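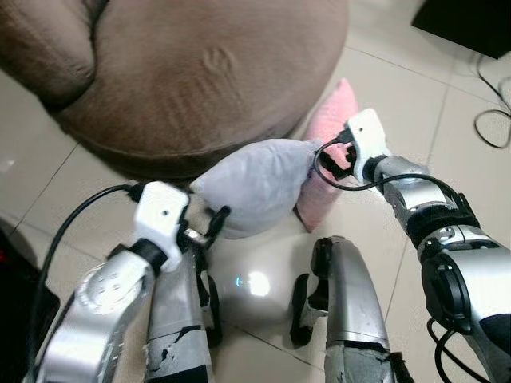 Brown ottoman with a pink cushion leaning against it, on a pale tiled floor.

Stima: a word list for soft furnishings

Stima is a list of the words people use for cushions, footstools, throws and other soft things in the home, with notes on where each word is used and what else it can mean. It began as a spreadsheet for a translator of shop catalogues and is now kept as plain text so that anyone can open it.

Current release: Oct 10, 2025
Maintainer: Casimiro Tejada, Toledo

What is in it

The list holds 825 entries. Each one is an English headword with a Spanish equivalent where a settled one exists. Of these, 109 are marked as regional, meaning that a reader in one place may not know the word or may take it for something else. "Pouffe" is the usual example. Many British readers use it for any low padded seat without a back, while others keep "ottoman" for the larger ones or for those with storage inside. Stima lists both and links them.

Files

entries.tsv: the main list, one entry per line
regions.tsv: codes and full names for the 21 regions used in the notes
sources.txt: where each entry was first found
CHANGES.txt: what changed in each release

Fields in entries.tsv

id: a number that never changes, even if the headword does
headword: British spelling, singular, lower case
variants: other spellings, separated by semicolons
spanish: one equivalent only, left blank if there is doubt
region: a code from regions.tsv, or blank
note: free text

All files are UTF-8 with tabs between fields. Quotation marks inside a note are left as they are, so turn off quote handling when you load the file or a few lines will run together.

How the words were gathered

Most came from the printed catalogues of two shops, Stastimo and Balalex, and from upholstery manuals bought second-hand. The rest were sent in by readers. A word goes in once it has been found in 2 separate sources. Brand names are left out unless they have become everyday words.

Known gaps

Curtain and blind terms are thin. Fabric names are covered only where they form part of the name of an object, so "velvet" has no entry of its own. Scottish and Irish usage needs work. The Spanish column leans towards Spain and should not be relied on for Latin American readers.

The May release had a fault in the region column that moved some codes down by one line. Please replace any copy from then.

Licence and corrections

The list may be copied and changed for any purpose if Stima is named as the source. Send corrections with the entry id and, if possible, the sentence in which you found the word. Photographs of labels are fine.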